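The machine from Zotitell came to Vasiliki's flat in November, with two technicians and a deposit of $2,000 that she had not wanted to pay. Her son had paid it.

"It can do the washing?" she asked.

"Parts of the washing," said Damian Pawlak, the younger one. He was honest, and she liked him less for it.

She had folded linen for the hotel in Wieczorek for half her life, 200 pieces in a shift. So she put her chair beside the wall and watched it work, the way she had watched new girls.
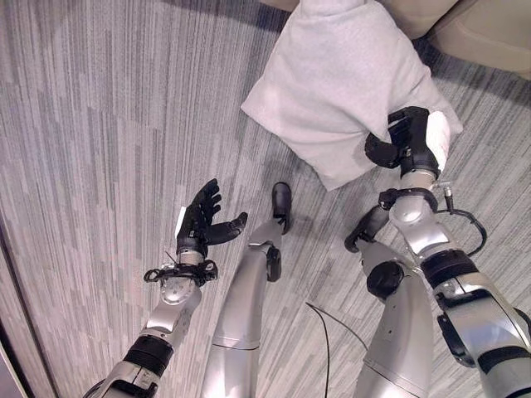
"Use the other hand also," she told it. "A cloth has two sides."

It did not answer. Damian wrote something on his tablet.

"How long does a new girl need?" he asked.

"One morning. Apolline needed two, but she was in love."

He laughed and asked if he should switch it off for today. Vasiliki looked at the clock. It was not yet four, and at the hotel no one went home before five.

"Leave it," she said. "And put the kettle on, that one you do yourself."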